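Emiliano Quintero keeps a tortoise in his office, or the tortoise keeps an office and lets him use the desk. We met there on a Friday in February, between a lame alpaca and a parrot that had swallowed an earring.

He has been an exotics vet for long enough to have opinions on hay. His new handbook, written for colleagues in ordinary practice who see a reptile twice a year and dread both visits, comes out this spring from Castov.

"Most vets can treat a tortoise," he says. "They just don't believe it. They look at the shell and think, well, where's the door?"

The book began as a set of notes for locums at the Manalo clinic, where he spent his first winters. The notes ran to 4 pages. Castov asked for something longer and he sent them far too much, including a chapter on constipation that his editor called "heroic" and cut in half.

I ask about the half that went. "Baths," he says, a little sadly. "A great deal about baths."

He is firm on weighing. Every animal, every visit, on the same scales, and written down before anyone starts guessing. A drop of 100 grams means little in a big male and a great deal in a small one, and owners, he says, will swear blind that nothing has changed.
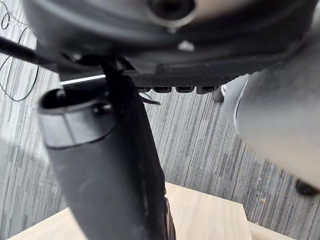 Sedation gets three chapters, which he admits is two more than he was asked for. Cold reptiles clear drugs slowly, and he has sat up with a good many that were merely taking their time. What does trouble him is a heat lamp without a thermostat, on which he spoke for some time.

Is there a second book? Fedeck, a rival publisher, has asked about amphibians. "I said I'd think about it. Then I remembered how they bite."

Do frogs bite?

"Publishers," he says, and goes to see about the earring.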